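Assessment day case study at a mid-size advisory firm — how much modelling do they expect?

Posted in Graduate Careers > Finance and Advisory

Rónán Ó Ceallaigh

Hi all, bit of a panic post, sorry in advance for length.

Got through the online tests and the phone chat with Keane (the advisory lot, not the recruiters) for their autumn grad intake and I've now been asked to an assessment day on Thursday. Morning is two interviews. After lunch it's a case study, 66 minutes, which is an oddly exact number, then you present to two people from the deals team for five minutes and they ask questions.

The email says "you will be given a short information pack on a business and asked to form a view on whether our client should buy it". That's it. No mention of a laptop. No mention of a calculator either. I rang and the woman on the desk said "just bring yourself" — helpful.

Background: I did geography. 2:1, decent modules in stats, no accounting at all. I've been teaching myself since December out of library books and I can just about build a three statement model if you give me a weekend and leave me alone. I can't do it in an hour. I can do a simple discounted cash flow on paper if the numbers are kind. Multiples I'm fine with. Debt stuff I go blank.

So what I want to know is

how much actual modelling do they want in a case like this, or is it more about the argument

do I need to know how to do a paper LBO (I've seen people on here say yes always and others say never)

is it mad to say "don't buy it"

My flatmate did one at a different place and his pack was a made-up warehouse equipment maker, 20-odd pages, half of it padding. He ran out of time reading it. That's my fear really. I'm a slow reader. 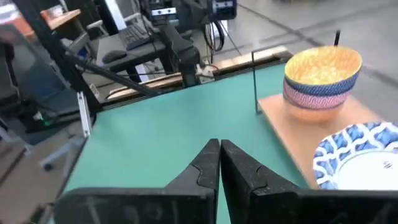

Gripper fingers over a green work mat.

Also, do they mark you down for the degree? Everyone else on the group email seems to have economics or maths. One of them has already introduced himself to the entire list and put his internship in his signature.

Any help much appreciated, I've got two evenings and a long train journey.

Edit: it's paper packs, someone from the group asked and they confirmed. Calculators provided.

Dehua Song

Did this kind of day twice, once failed, once got the offer (different firm, same sort of size). Now been on the other side of the table a few times as the junior person scribbling notes so I'll tell you what I'd want to see. Typing on my break so excuse the state of it.

Modelling: very little. Paper pack and a calculator means they can't expect a model. What they want is three or four sums done right and lined up behind a view. Growth rate, margin and which way it's going, what price is being asked as a multiple of profit, how that sits against whatever comparable companies they've stuck in the back. Maybe a rough payback. If you can do those you can do the numbers part.

Reading: do NOT start at page one. Read the task sheet twice. Then go to the financials, then the customer page if there is one, then skim the rest. The pack is written to be too long. In mine there were two pages on the history of the founding family and I read every word of it first time round, that was the one I failed.

Customers is where the trap tends to be. In the pack I sat, the company was called Trindness, sold catering kit, and there was a table with 271 customers in it by size band. Looked nice and spread out. Then a footnote on a different page said one contract was over a third of sales and up for renewal the next year. Most of the group missed it. It's nearly always something like that, a footnote or a date, or a one-off gain sat in the profit figure making the year look better than it was. Check if profit has gone up but cash hasn't. Easy marks.

Time, what I did the second go:

first 15 min reading, pencil in hand
next 20 sums
10 deciding
rest writing the slides or flipchart or whatever you're given, and saying it under your breath once

Decide early even if it feels wrong. A half good yes with reasons beats a page of on the one hand.

Saying no is fine!! But say what would change your mind. "Not at this price, at a lower one yes, and I'd want to see the contract renewed first" is a really good answer and sounds like someone who's been in a meeting. A flat no with nothing after it sounds like you ran out of time.

Paper LBO — I was never asked for one at an advisory firm. Doesn't mean it can't come up in the interviews. Know the idea: buy with a lot of borrowed money, use the cash to pay the debt down, sell later, the owner's slice is bigger. If you can say that and name what makes a good target (steady cash, not much spending on new equipment needed, room to pay interest) you'll be ok. Don't spend your two evenings on it.

Units. Check if the table is in thousands or millions. I said a business had sales of 628 million in front of a partner and it was thousands. He just looked at me. Still think about it.

Geography: nobody on our side brings up the subject once you're in the room. They might ask why finance, so have a proper answer that isn't "I like numbers". Signature guy will be fine or he won't, ignore him.

One other thing, the five minutes. It's short. Open with your recomendation, then the price, then the two biggest risks, stop. People build up to the answer like it's a film and get cut off before they reach it. And when they push back in the questions they aren't telling you you're wrong, they do it to everybody. If they give you a new fact, use it. If they've not given you a new fact, hold your ground politely.

zirkville_tom

you need a paper LBO. always. i got asked one at Suvia in the first ten minutes and hadnt prepared, absolute car crash. learn it

also eat something at lunch even if nobody else does

Dehua Song

Replying to the above, Suvia is a buyout fund, of course they asked. Different job. Rónán's is advisory, I'd still put the time into practising reading a set of accounts quickly. Get any company's annual report, give yourself a quarter of an hour, write down what it's worth paying attention to and what worries you. Do it with two or three of them on the train.

Rónán Ó Ceallaigh

This is brilliant, thank you both. Have printed out two annual reports at the library, one a bakery chain and one I picked because it was thin. Did the first in 25 minutes and completely missed that they'd sold a building, so point taken on the one-off gain thing.

Will do the LBO idea in words and leave the sums. And will check the units, probably three times.

One quick follow up if anyone's still about — if there's no comparables page in the pack, is it alright to just say a multiple from memory, or do I have to justify it?

Dehua Song

Say it, say it's an assumption, and show what happens if it's one lower. Takes ten seconds. Good luck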